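The Short Life of Household Clutter

Most homes produce a class of object that has no fixed address. It is too small to shelve, too recent to throw out, and rarely claimed by the person who set it down. Storage planners call it transit stock. Orvokki Hirvonen, who measures domestic storage at the design office Hämäläinen, has spent two winters recording how long such items stay put before someone moves them again.

Her study covered 24 homes in the town of Flundmont. Residents logged each stray item when it was set down and again when it left. The final record held 474 entries, from receipts to single gloves. Median stay on an open surface was 13 days. Items placed in a container of any kind stayed longer, and the gap grew with the depth of the container.
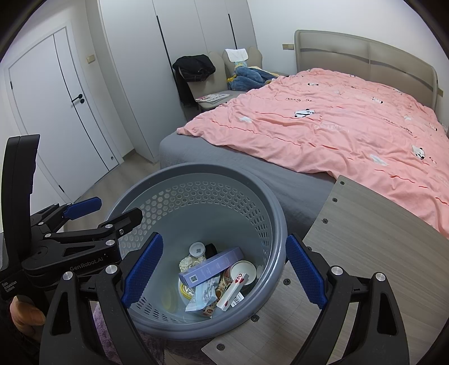
Depth matters for a simple reason: a resident looking from standing height sees the top layer and little else. Material also plays a part. Fabric bins sag and hide their contents from the side, while rigid ones hold their shape. A round gray plastic basket with hexagonal holes through its sides, the common laundry type, gives a partial side view and keeps its opening at full width. Hirvonen's logs show that baskets of this sort often drift from their first use. Once a small pile of discarded items has collected at the bottom, residents tend to add to it, and the basket becomes a holding bin by default.

Benedicta Ayaaba, an engineer at the storage maker Iradier, reads the same figures as a problem of sorting cost. Each item demands a decision, and the decision takes longer than the act of dropping it. Her test bins are shallow and have a fixed emptying date marked on the rim - December for the current batch. Return rates improved in the first month, then leveled off.
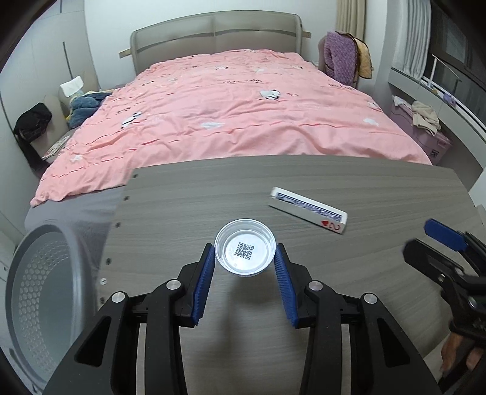 Flat surfaces follow a different pattern. Tables are cleared often, at least for meals, but the clearing is selective. Large items go first. Small parts separated from a larger whole go last, and they make up much of what Hirvonen calls the residue. A bottle cap is the standard case. Left open side up, with a small QR code printed at the center of its white interior, it carries information that may still be wanted, and residents hesitate over it. A box of playing cards on the same table poses no such question. It is complete, it is closed to dust, and it belongs with the games.

The study's second phase will test drawer dividers made by Cavik. Martti Heiskanen is preparing the log sheets, which now include a column for items moved but not put away. Hirvonen expects that column to fill quickly.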